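6. ENSAIO DE PREENSÃO E AJUSTE DOS DEDOS

Esta seção aplica-se aos braços Trovine montados em oficina doméstica ou em oficina compartilhada, equipados com garra de dois dedos e câmera de punho. Pressupõe-se que a montagem mecânica (seção 4) e a passagem dos cabos (seção 5) tenham sido concluídas e registradas na ficha de montagem.

O ensaio compreende duas etapas: preensão de material flexível e preensão de objeto arredondado. As etapas devem ser executadas na ordem indicada, pelo mesmo operador e com o mesmo arquivo de parâmetros.

6.1 Condições preliminares

1. Verifique o aperto dos parafusos que fixam a estrutura à bancada. Folgas perceptíveis ao toque devem ser eliminadas antes da energização.

2. Confirme que o botão de parada está ao alcance da mão livre do operador.

3. Ligue a fonte e aguarde a conclusão da rotina de referência das juntas. Não toque nos elos durante esse período.

4. Abra o programa Prusik e carregue o perfil "Inley – bancada". O valor de abertura total exibido para a garra deve ser de 1.881 passos. Caso o valor seja diferente, repita a calibração descrita na seção 5.9.

5. Delimite a área de trabalho e retire dela ferramentas, parafusos soltos e recipientes de vidro.

CUIDADO: Os dedos podem fechar sem aviso ao ser carregado um novo perfil. Mantenha as mãos fora da área da garra até que o programa indique o estado "pronto".

6.2 Preensão de material flexível

O plástico fino é o material de ensaio mais exigente para esta garra. Uma sacola comum, vazia e sem rasgos, é suficiente. Recomenda-se modelo com alças e, de preferência, com impressão colorida, que facilita a observação do deslizamento pela câmera.

1. Coloque a sacola sobre a bancada, com as alças voltadas para o braço.

2. Conduza a garra em modo manual, com velocidade limitada a 9% da nominal.

3. Posicione os dedos de ambos os lados de uma dobra do plástico e feche-os gradualmente até que o material fique preso.

4. Interrompa o movimento e examine a posição das alças em relação ao punho, às juntas e aos cabos.
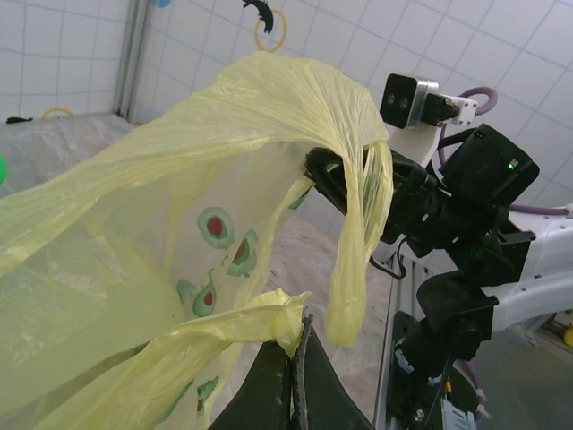

Figura 6-1 – Sacola presa entre os dedos, com uma das alças sobre o conjunto do punho.

5. Se uma alça estiver apoiada sobre o punho, como na Figura 6-1, não levante nem gire o braço. Acione a parada, desloque a alça com a mão e somente então retome o ensaio.

6. Levante a sacola a baixa velocidade e mantenha-a suspensa durante 38 segundos. O material não deve escorregar dos dedos.

7. Abaixe o braço, abra a garra e confirme que o plástico se solta por completo.

NOTA: Se o plástico escorregar, aumente a força de fechamento em um nível e repita a partir do item 3. Não ultrapasse dois aumentos consecutivos. Persistindo o deslizamento, inspecione a face interna dos dedos e limpe-a com pano seco.

CUIDADO: Material flexível pode ser puxado para dentro de uma junta em movimento. Nunca tente soltá-lo com os motores energizados.

6.3 Preensão de objeto arredondado

Utilize um limão-siciliano firme ou fruta de tamanho semelhante. A casca marca com facilidade e permite avaliar o excesso de força. Frutas moles ou já cortadas não devem ser empregadas – o suco ataca o revestimento dos dedos e pode alcançar os mancais.

1. Retire a sacola do percurso da garra. Ela pode permanecer sobre a bancada, desde que afastada dos cabos.

2. Reduza a força de fechamento para o nível 2.

3. Centralize a fruta entre os dedos, observando a imagem da câmera de punho. Os dois dedos devem encostar na casca em alturas equivalentes.

4. Feche a garra até obter contato dos dois lados e suspenda o comando.

5. Execute um deslocamento lateral curto. É normal que o fundo da imagem perca nitidez durante o movimento; a fruta, por acompanhar a garra, deve permanecer na mesma posição em relação aos dedos.

6. Examine na imagem as superfícies de contato. Desgaste claro na borda de um dedo deve ser anotado na ficha de montagem, com indicação do lado.
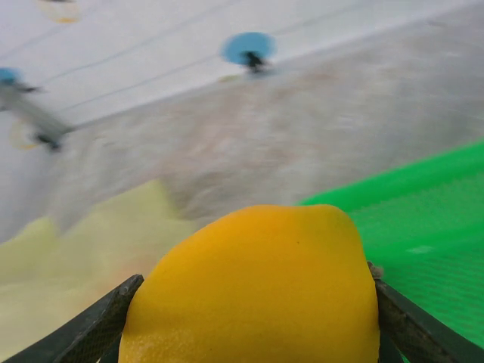
6.4 Registro e liberação

1. Salve o arquivo de parâmetros com o nome do operador e o mês de execução, por exemplo: "bastos-marco".

2. Anote na ficha os níveis de força adotados em cada etapa e as interrupções ocorridas.

3. Submeta a ficha à responsável técnica, Daiane Bastos, antes de habilitar o modo automático. Nas montagens realizadas na Oficina Rocha, uma cópia impressa deve permanecer junto à bancada.

4. Desligue a fonte e deixe a garra aberta.

A substituição dos dedos é tratada na seção 7. Após cada substituição, o ensaio completo deve ser repetido.

Oficina Rocha – Documentação técnica Trovine | Contato | © Todos os direitos reservados | Voltar ao topo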